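November 27, 2019
Tellside bench notes, cotton sheeting, shrinkage and crease recovery

Third wash series on the Brerton percale finished this morning. Warp shrinkage is still above the limit after 7 cycles; weft is fine. Marianna Nowakowski remeasured the marked squares and got the same values, so the template is not the problem.

Switched the rinse to the softer supply for lot 13. Hand feel is better, no change in length. The Czarnecka lot has been in the conditioning room since August and should be cut before the next series — the selvage is starting to curl.

Abrasion: stopped at 3000 rubs, first broken thread at 900. Pilling grade to be agreed with Mieczysław Kołodziej, who reads half a grade lower than I do.

Crease recovery was poor on everything line dried. Tumble dried pieces not yet rated.

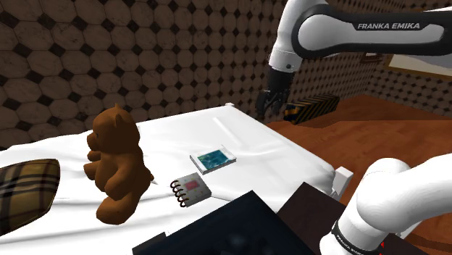
Despina Nikolaidis
Textile test technician

White sheeting shows its folds as soft gray shading, and the rating depends heavily on lamp angle. Keep the lamp low and to the left for all remaining pieces. Old ratings made under the ceiling light to be repeated before they go in the table.

To do: order marking thread, recalibrate the small balance.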